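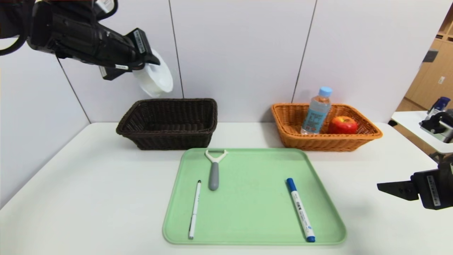 *Sorting table, back wall. Pen, peeler and marker on the tray, baskets behind.*

**To:** Niall Tennant, Sarmiento Fund
**From:** Noelia Montoya, Kurkivano shared workroom
**Re:** Gelto project, Stage 2 progress report, January

## Where we are

Stage 2 covers the return and sorting of shared items at Kurkivano. Stage 1 got us the tables and the basic layout. Since the last report we have set up the sorting table, settled on trays and baskets, and started using the new return routine with the morning and evening groups.

The main problem we described in the application was that kitchen things and desk things ended up mixed together. The workroom and the kitchen share one stretch of floor, and people put down whatever they are holding on the nearest surface. Peelers went into pen cups. Tape went home in lunch bags. We were buying the same small items again every few months.

## The sorting table

The table is kept against the wall and is used only for returns. Anything left out at the end of a session goes onto the tray first. From the tray it goes to a basket or to its own shelf.

We use two wicker baskets, one dark brown and one a lighter orange-tan. We picked baskets in different colors so that people could tell them apart from the doorway without reading a label. The dark brown one is for desk supplies and the lighter one is for the kitchen. We tried paper labels in the first few weeks, but they came off the weave and we stopped replacing them.

The tray is a pale green one with a raised lip. Pens and markers used to roll off the flat board we had before, and that has mostly stopped. It is also easy to carry to the sink and wash, which matters because food gets put on it.

## What gets returned

Most of what comes back is small. Pens, whiteboard markers, tape and kitchen hand tools make up the bulk of it. Fruit and drink bottles turn up too, and we had not planned for those. The current rules are:

- Pens and markers are tested on scrap paper. Dead ones are thrown out.
- Tape goes to the desk basket. If the roll is nearly finished it goes to the craft shelf.
- Peelers and other kitchen tools are washed before they go in the kitchen basket.
- Whole fruit goes back to the kitchen the same day. Cut fruit is thrown away.
- Bottles are held until the next session in case the owner asks for them.

The fruit rule was added after an unpleasant discovery at the bottom of the kitchen basket in the fall. The bottle rule is still being argued over. The evening group would like them held for longer, and the morning group wants the space back. I have left it as it is for now.

A fuller tray, with an apple, the peeler, a pen, tape and a marker together, gives a fair idea of the mix we deal with. The water bottle is the kind of thing the last rule is meant for. 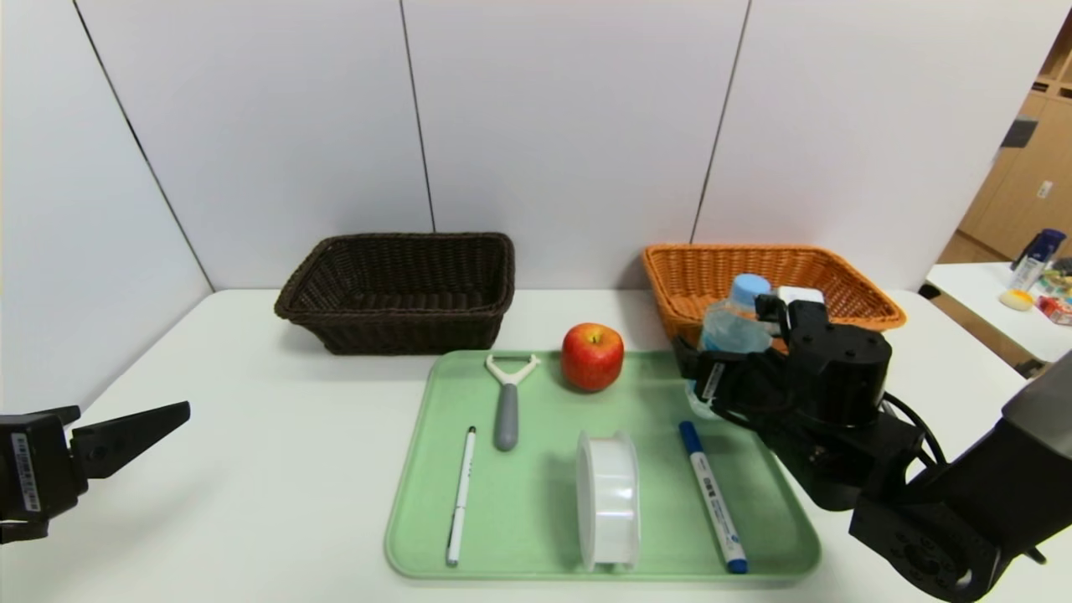
## Budget

The Stage 2 award was $2,211. To date we have spent $846. This covers the trays, the baskets, replacement desk supplies and one delivery charge from Drurkinier. The delivery charge was not in the original budget. Drurkinier had told us pickup was possible and then closed the pickup counter before our order was ready.

We have set aside $500 for shelving in the kitchen corner. I would like to wait on that order until the bottle question is settled, as it affects how deep the bottom shelf needs to be. The rest is unassigned.

## Problems

The second table is still collecting things that belong on the first. It is meant to be a work surface, and packages and bottles get set down there instead of on the tray. Moving it farther away would help but would put it in front of the cabinet doors.

The desk basket fills faster than the kitchen one. Markers are the reason. People take a new one each time and return several together at the end of the month.

Some members still skip the tray and drop things straight into whichever basket is closer. We go through both baskets once a week to correct this, and it takes longer than I would like.

## Next steps

1. Decide the holding time for bottles.
2. Order the kitchen shelving.
3. Try a separate cup for markers beside the tray.
4. Write up the return rules on one page for new members.

I would also like your approval to spend part of the unassigned money on a second tray, so one can be in use while the other is being washed. A reply by email is fine.

Noelia Montoya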